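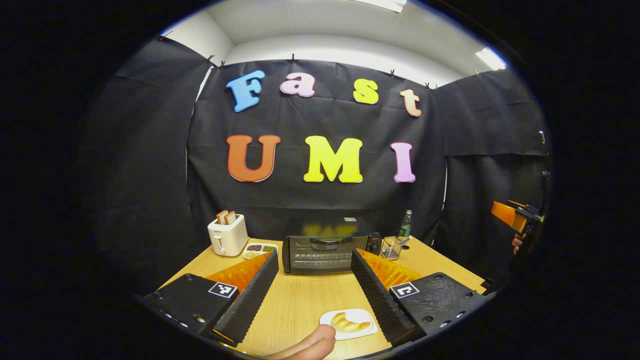 Breakfast at the long table, toast already up.

Maricruz had pinned the black cloth herself, and she loved every wrinkle in it! The foam letters climbed a little as they went – blue, pink, yellow, peach – and she wouldn't let anyone straighten them.

"Toast first," said Emiliano, reaching for the small white plate.

"Toast always first!"

He had driven 28 miles from Salinas for this, hungry the whole way, and the smell of warm bread was better than any song on the radio. He took both slices. Maricruz laughed so hard she had to sit down, then reached for the bread bag and dropped in two more.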